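Notes pour l'intervention – contrebande de cigarettes, version longue

Ouverture
Bonjour à toutes et à tous, merci d'être venus un vendredi matin ! Me présenter vite (le CV est dans le programme, inutile d'y passer cinq minutes). Dire tout de suite de quoi je vais parler : les cigarettes de contrebande, et surtout ce qu'on lit dans la presse après une saisie. Je laisse de côté la drogue, d'autres en parlent mieux que moi.

Le dossier Casiris
Raconter l'histoire dans l'ordre, sinon je m'embrouille. Un entrepôt loué par la société Casiris, 440 cartons déclarés comme pièces détachées d'électroménager. Les douaniers en ouvrent 58 le premier jour. Des cigarettes dans presque tous, bien rangées derrière une première couche de joints et de tuyaux – la couche de façade, un grand classique.
Marquer une pause ici, laisser les gens réagir.
Le transporteur, Wumbei, a toujours dit qu'il ne savait rien. Le tribunal l'a cru, moi je n'ai pas d'avis tranché et je le dirai si on me pose la question (on me la pose à chaque fois !).

Les chiffres du communiqué
Le communiqué parlait de 215 000 euros de droits éludés. Deux jours plus tard, un site reprenait la même somme en la présentant comme la valeur de revente. Ça n'a rien à voir ! Expliquer calmement la différence, prendre l'exemple d'un seul paquet, éviter le tableau de l'an dernier qui avait endormi tout le fond de la salle.
Rappeler aussi que « saisie record » ne veut pas dire grand-chose sans préciser : record pour qui, sur quelle période, pour quel produit ?

Ce que dit un papier de transport
Le document d'accompagnement annonçait 96 lignes d'articles, toutes avec la même désignation vague. Lire deux lignes à voix haute, pas plus. Parler des codes douaniers, du destinataire Skesico et de son adresse qui menait à une simple boîte aux lettres. Si quelqu'un de la douane est dans la salle, lui passer le micro, ce sera plus vivant que moi.

Boire un peu d'eau. Diapo suivante, le lave-linge hublot ouvert, avec le joint en caoutchouc autour de l'ouverture. 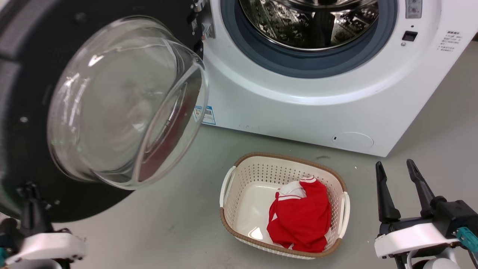
Questions de la salle
Garder un quart d'heure, c'est la partie que je préfère. On va me demander ce que devient la marchandise : destruction, sous contrôle, et je n'ai pas le droit de donner le lieu. Pour les peines, renvoyer au jugement – je ne cite pas de mémoire, je me suis déjà trompé une fois.
Si ça traîne, relancer avec l'outil Gritness, que j'utilise pour comparer les communiqués, et proposer une démonstration à la pause café.
Prochaine séance en novembre, même salle. Penser à récupérer la clé USB avant de partir !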